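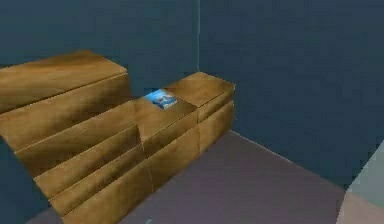
Page last changed: April

Requesting Surplus Storage Furniture

Departments of the Stutarero campus may request surplus cabinets, shelving and desks from the Kurek Building store. Requests are handled through Prolix, the campus property system. Personal requests are not accepted.

Before you begin

You will need your department account code, the room number where the item will be placed, and the name of your property contact. Measure the room and every doorway on the route to it. Items wider than 40 inches cannot be taken through the Kurek Building side entrance and must be collected at the dock.

Submitting a request

1. Sign in to Prolix and select Surplus, then New Request.
2. Enter the item tag number from the surplus list. If you do not have a tag number, choose Storage, General and give the largest height, width and depth your room will allow.
3. Enter your account code. Items valued at more than $400 require approval from your department head before the request can go forward.
4. Attach Form 164 (Transfer of Property), signed by the property contact.
5. Select Submit. A confirmation number will be sent by email.

Approved items are held for six working days. After that time they are returned to the list and a new request must be made.

Collection and delivery

Collection is on Tuesday only. Bring the confirmation number and campus identification. Departments in the Sekeck Annex should request delivery, as parking at the Annex dock is reserved for mail vehicles.

Wall units must be anchored by Facilities staff. Do not load shelves or drawers until anchoring is complete.

Returning an item

Open the original request in Prolix and select Return. Empty all drawers and leave keys in the locks. The department remains responsible for the item until the transfer is shown as closed.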